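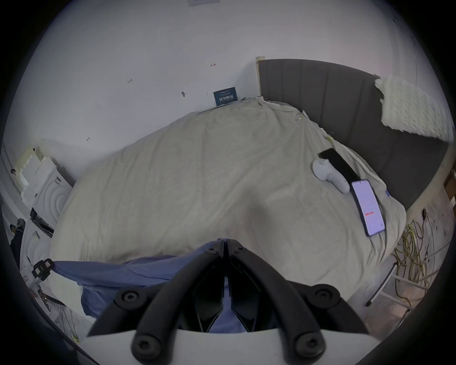

I have been wanting to write about the rule sheet for ages, and now that version 2 has gone round to everybody (thank you, Fumiko Hattori, for putting up with my commas) I'm going to let myself go on about it a bit.

The rule sheet is a plain text file. It has 13 rules in it, and they cover how we handle clothes and bedding with the hand grippers when we record for Tonitz, the folding project. I know a list of rules sounds like the dullest part of working with robots. I love it! Every line in that file is an argument somebody had, usually with a T-shirt hanging between two grippers, and you can still hear the argument if you know where to listen.

Version 1 was written by Crescencio Segura in one evening and it was mostly about files. How to name them, where to put them, which folder was the bad folder. All good stuff and most of it has survived. What it hardly touched was the cloth, and the cloth is where people differ. Give the same shirt to two careful people and ask them to fold it, and you get two quite different jobs. One goes for the shoulders, the other for the hem. One smooths as they go and the other gives it a shake at the end and hopes. Both shirts end up folded, so who's right?

For a single shirt, both of them are. For 300 takes that are all meant to teach the same thing, we had to choose, and choosing turned out to be such good fun that we went over by most of an afternoon.

## The ones about cloth

**Rule 4: pinch at the corner, then stop.** You close the jaws, you wait a beat, and only then do you lift. Chiharu Onishi pushed for the pause and I was against it, because it feels horribly slow when you're doing it. She was right. Without the pause, the grip and the lift blur into one movement and it becomes very hard to say afterwards where one ended and the other began. I now pause when I'm hanging up washing at home. I can't stop.

**Rule 5: taut means taut, it doesn't mean tight.** We want the top edge held out so that it makes a line, and no more than that. A slight dip towards the middle is fine. If you can see the knit stretching out of shape you've gone too far, and you should ease your hands in until it settles.

**Rule 6: hold level before you lay down.** Both hands at the same height, or as near as you can manage with your arms out in front of you. Soft knits will swing, so let them.
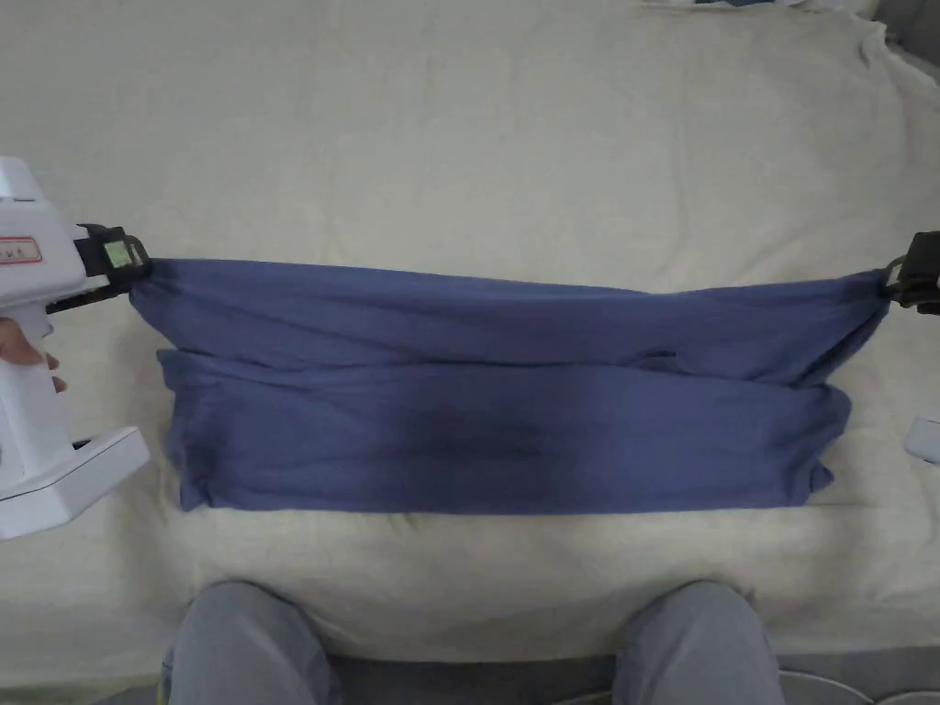
I should say that rule 6 had the longest discussion of the lot. Charoen Prasertsri wanted a number in it, so many fingers' width between one hand and the other, and the rest of us felt that a number would have people staring at their hands instead of at the cloth. We left the number out. It may come back in version 3, and if it does I'll report here with great excitement.

**Rule 7: don't tidy what you haven't been asked to tidy.** This one is hard! If the job is a T-shirt on a duvet, the creases in the duvet are none of your business. Leave them. Real beds have creases, and a system that has only ever met a smooth bed is going to have a nasty surprise the first time it meets mine. The urge to give everything a quick pat flat is very strong, and I've had to bin takes of my own because my wrist went wandering off to sort out a fold that had nothing to do with anything.

## The ones about people

I'm fonder of these, if I'm allowed favourites.

**Rule 9: anyone may stop a take, and needn't say why.** Sore wrist, itchy nose, lost track of which corner was which. You say "stop", you put the grippers down, and the take gets marked as stopped. We had this as an unwritten habit before and I'm so pleased it's in writing, as new people don't know the habits. Setsuko Takeda had been quietly working through a stiff shoulder for ages when she could have stopped any time she liked. That was our fault for having it only in our heads.

**Rule 10: keep the fumbles, and label them.** A dropped corner is worth having. So is a pinch that catches two layers when you wanted one. What isn't worth having is a dropped corner filed as a clean fold. Please, please tick the box. The box takes no time and I've spent whole mornings hunting for takes where it wasn't ticked.

**Rule 11: swap after a set.** Long stretches make everyone's movements lazy in the same way. You start to cut the corners off every path and you don't feel it happening. So we swap, and the person who has just finished does the notes, which also means the notes get written by somebody who remembers what went on.

**Rule 12: write down what you changed.** New sheet, different shirt, the grippers' jaws wiped, a lamp moved. One line each. It doesn't have to be elegant. My favourite entry so far reads "blue one is softer than it was, maybe washed?" and that is a perfectly good note.

## What I'm less sure of

Rule 8 says to start each take with the garment dropped, never placed. I believe in it, mostly. A dropped shirt lands in all sorts of ways and that's the variety we're after. But I've noticed that I have a way of dropping things, and so does Crescencio, and after a while you could tell our takes apart from the first heap. Maybe somebody else should do the dropping. Maybe you should shut your eyes. We tried throwing from further back and I got a sleeve in the face.

And rule 13, the last one, says the rules may be changed by anyone who has done a full set under them. I was nervous of that. I thought we'd have a new version every lunchtime. So far we've had a single request, from Charoen, and it was for a bigger font on the print-out, which he got.

A few people have asked whether they can have a copy. Yes, with pleasure, though do treat it as a starting point. It was written for soft things on a bed, handled by people sitting or kneeling close to them. If you work standing at a table then rules 5 and 6 will want redoing, and if you handle anything with buttons you'll need a rule we haven't got. I would love to see that rule. Send it to me!

Next on my list is the matching sheet for towels, which Fumiko has started and which already has a long note in the margin about what counts as a corner once the towel is folded over on itself. I've got opinions. More when we've tried a few.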